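The Hairbrush Lives in the Pencil Cup Now

By Stamatia Michailidis

I own one good hairbrush, and for most of last winter I could not have told you where it was. Under the couch, once. In the car, twice. So when my editor Zeyu Yuan asked who wanted to write about getting ready in a tiny apartment, I had my hand up before the end of the sentence!

My place in Vorkwood has 66 square feet of bedroom that I would call usable, and no dresser. What I do have is a white table, and by May that table had turned into a drugstore shelf. Clips, receipts, three kinds of dry shampoo (why?), all of it sliding around whenever I looked for an earring.

I called Lumturie Begović, who did hair for years before she started sorting out other people's closets. Her advice was pretty blunt. Clear the whole top, then put back only what you touch every morning. For me that came down to the brush and something to stand it in, and the something was a mesh pencil cup I'd been ignoring on a bookshelf. 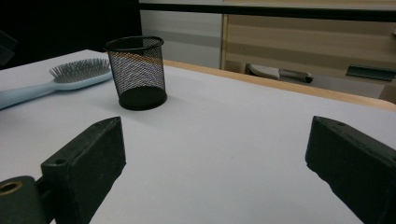 The blue brush and the black mesh cup, back on a clear tabletop.

I like mesh for this. Air gets through, dust and stray hairs shake out over the trash, and you can see from across the room if a bobby pin has gone to the bottom. My one complaint is the weight - a big brush can tip a light cup, so I lean mine toward the wall with the handle down.

Then there's the cleaning, which I had been putting off for longer than I'll admit in print. Lumturie pulls the hair out with the tail of a comb, working from the edge in, and wipes the pins with a cloth dipped in soapy water. She won't dunk a cushioned brush at all. Water gets in under the pad and sits there. The first time I tried it her way it took me most of a podcast, and now I'm done before the coffee is.
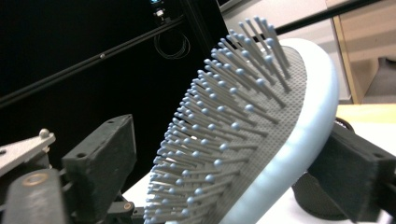 How often should I clean my brush?
Pull the hair out once a week and wash the pins once a month, or more often if you use a lot of spray or oil. Let it dry with the bristles facing down on a towel overnight.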